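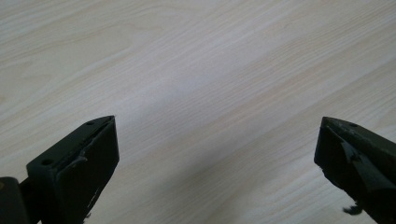

Durnavville to get pale tables in all shared kitchens, despite doubts over upkeep

04/05/2018

DURNAVVILLE – The city's shared community kitchens will have their old work tables replaced with light-colored wooden ones before the end of the year, under a plan approved after two short hearings in March. The order is for 30 tables, to be supplied by Celtby at $281 apiece.

The city says the change will make the rooms brighter and the tables easier to keep clean. The first claim is easy to accept. The second has very little behind it.

A four-page summary handed out at the March hearing said that crumbs and spills "show up sooner" on a light surface and so get wiped up sooner. It gave no source. It did not say how the tables would be cleaned, what products would be used on them, or how often. Asked for the supporting material, the kitchens office sent back the same four pages and a copy of the Celtby price list.

The tables now in use are dark, heavy and not much loved. Several have swollen corners, and the one in the Issahaku Street kitchen has had a folded piece of cardboard under one leg since at least last summer. Few people who cook there would be sorry to see them go. What to buy next is a different matter, and the summary spends one paragraph on it.
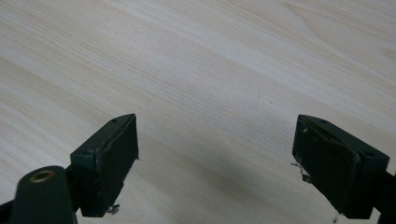
Stains are the question the plan mostly skips. Coffee, beet juice and turmeric all turn up regularly in a shared kitchen, and a dark table forgives them. A beige to off-white top like this one, with faint gray and cream streaks in a fine, close grain, has less to hide behind. The grain may help a little, and the wavier patches might swallow a small mark or two. A ring from a coffee mug is another story. The summary mentions stains once, in a line that says users will be "encouraged to wipe as they go."

Users are encouraged to do that now. The sign saying so has hung over the sink at Issahaku Street for years, next to the one about labeling food in the refrigerator.

There is also the matter of what goes on the tables. Under the plan, each kitchen will get a wire dish rack and a supply of yellow sponges from Eltilier, at $18 per kitchen for the starter set. The racks are meant to stand on the work tables, so that dishes can drain within reach of whoever is washing. The summary says nothing about trays or mats to catch the water. Neither item appears on the starter set list, and the kitchens office said drip trays could be "looked at" in next year's budget.

Anyone who has left a wet rack on a wooden surface for a weekend may want them looked at sooner.

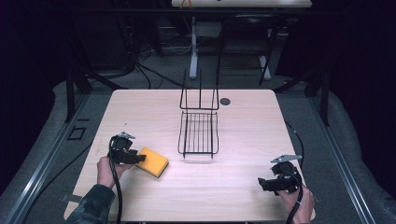
Leaving out the trays was a mistake, according to Eltilier, which said in a written reply that it had offered to include them and was told to quote for racks and sponges only. The company said it would still add trays at the original price if the city asked before delivery. The kitchens office would not say whether it intended to.

The city did collect opinions. A comment form left in the kitchens over the winter drew 189 responses, and the summary reports that most were in favor of new tables. The form asked whether people would like new tables. It did not ask about color, material or where the dishes should drain, and it gave no prices.

Celtby's quote covers delivery and assembly and includes a limited warranty. The warranty excludes water damage and staining.

The first tables are due at Issahaku Street, which will close for two days while the old ones are taken out. Dates for the other kitchens have not been set. Written comments on the plan can be left at the kitchens office during business hours until the end of the month.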